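Trovville control software, September progress

The new arm planner is running on the humanoid full time now, and we're really pleased with it! Both arms share one plan, so the hands stay in step when they hold a basket between them. Planning time is down from 530 ms to about 125, mostly thanks to the Druver collision checker.
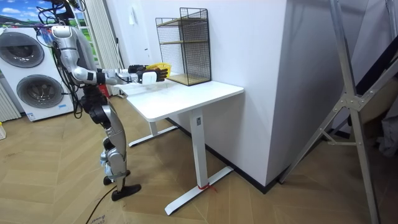
Perception is moving more slowly. Wire mesh still confuses the depth filter - the Stirnusitz patch helped, and 86 percent of shelf poses now pass our check. Two bugs remain open in the Orlandini logging tool. Next month we start on grip force and replanning in mid-reach.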